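Jaunzems played the Wendville hall in May and I'm still humming it! Two drummers, 27 minutes for the opener, and Dalia Lapiņa's bass so warm and growly I forgot to drink my beer.

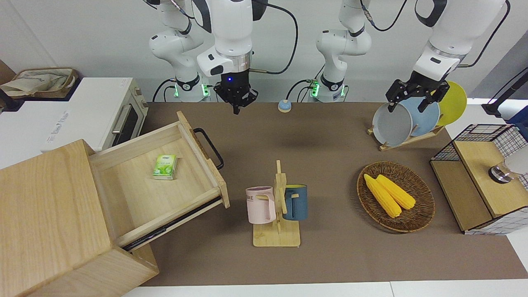

The new record, Keltimano, has eight songs and I've had it on all week. Side two is my favourite (that organ colour!). I play it loud in the kitchen, and by the slow bit in Bitusau I've usually got a gray plate standing in the wooden dish rack and the rest forgotten in the sink. Go get it, eh!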